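Humanoid arm lands in a different place on the shelf each time. Table, shelf or calibration?

Asked 2019-04-05 in Home and Shared Workshops

Three of us are building up a humanoid in a shared workshop and have got as far as reaching over a desk. The controller is a Mollow board, the arm software is Skeltell, and the positions are taught by hand and played back. The job we have set it is simple: take a thing off the desk, put it in a basket or on a wire shelf at the back, return to a rest position over the desk.

Rest position is fine. Palm down, fingers open, pointing at the shelf. It goes back there all day.

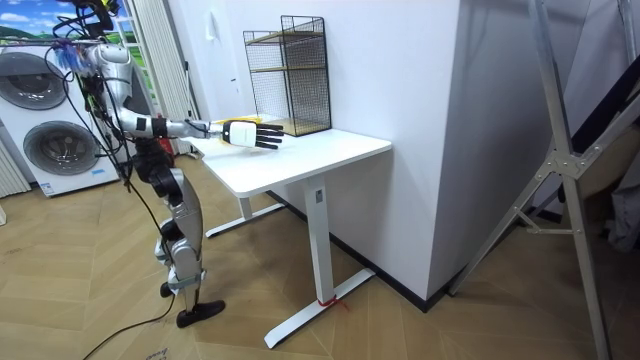 Omid Esfahani asked under the first version of this post whether the desk is a sit-stand one, and whether its height is the same every morning. Yes, it is a sit-stand desk. The display on it says the same number each day but I have not put a tape on it until now. I will add the result below.

The trouble is with the last bit of the reach. At full stretch the hand ends up low, sometimes by 2 cm, and it is worse after the robot has been running for a while. Near the body there is hardly any error. Close work over the basket is good enough that I stopped worrying about it.

What I have tried so far:

1. Taught all the positions again from scratch. Better for one evening, then the same.

2. Slowed the arm to half speed. No change at the shelf. It did help with fruit at the basket, where the fingers now close fully before the arm moves off. 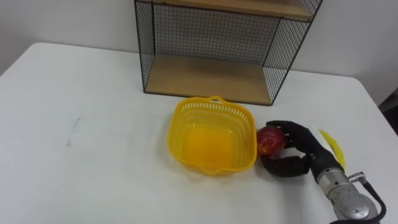
3. Swapped the shoulder power lead for a thicker one. No change that I could measure.

4. Moved the shelf forward. This hides the problem and leaves less desk to work on, so I would prefer a proper fix.

The tape says the desk is 3 mm lower at the wall side than at the front. Can that account for it, or is it the arm sagging?
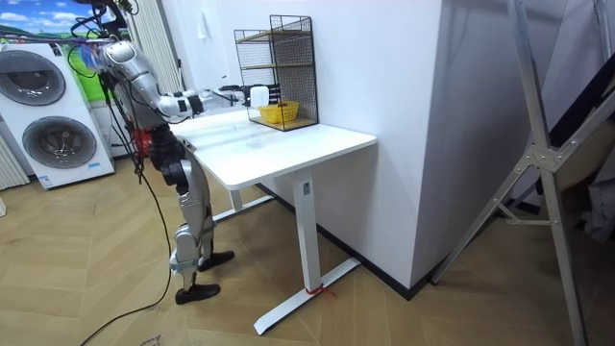 Reaching to the front of the wire shelf, basket on the lower level.

Answer 1 (accepted)

It is mostly sag. A 3 mm slope is worth fixing but it will not give you 2 cm at the hand.

An arm held straight out puts the most load on the shoulder, and a position controller with low gain will settle a little short of where you asked it to go. The further out you reach, the more it drops. Getting worse as it runs fits too, as warm motors have less to give, and some drivers cut the current to protect them.

Check it like this. Send the arm to the shelf position with nothing in the hand and read the commanded shoulder angle and the measured one. If they differ, it is sag and the fix is in the controller. If they agree and the hand is still low, the error is in your zero positions or something is slipping mechanically.

If it is sag, look for gravity compensation in Skeltell. In the version I have it is off by default and you need to enter a mass for each link. Weigh the hand properly, including the wrist cuff. I had guessed mine and was 185 g out, which was enough to notice. Do not just raise the gain until it looks right, as you can end up with an arm that shakes when it is close in.

Also look at where your cables run. A bunch of cables that hangs from the head and shoulder pulls differently at every pose and the software knows nothing about it. Tie them so there is slack at full stretch.

Answer 2

Had the same with an Ister arm. Changed the shoulder gearbox and it went away. Alexiou do them but it was August before mine came.

Comment on answer 2: That seems a lot of money before reading two numbers off a log.

Answer 3

I agree with the accepted answer, but would sort out the desk as well. Pack the feet at the wall side until a level reads true, then mark the legs with tape at the height you use. Mark where the robot's feet go too. If it stands a finger's width out of place, every taught position is out by the same amount, and you can spend a long time blaming the shoulder.

For testing, use one pose over the basket and one at the shelf, and go back and forth between them. Write down the error at both. I would do it cold and then again after around 3000 seconds of running, without touching anything in between.

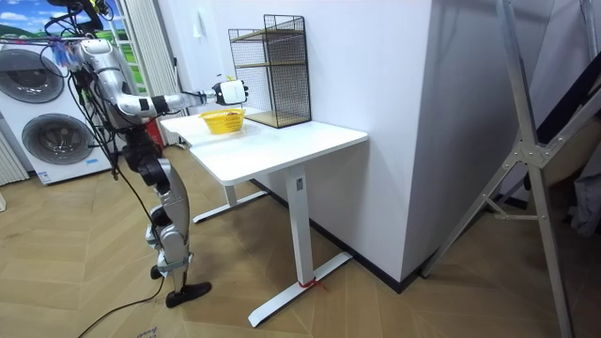 Arm out over the desk, with the basket below and the shelf behind.

Update from the asker

Commanded and measured shoulder angles do differ at the shelf, and agree closely over the basket. So it is sag. Gravity compensation was off. I have turned it on with guessed masses and the hand is already higher. The scales are at my house so the real weights will have to wait. Desk feet packed as suggested. Cables still to do.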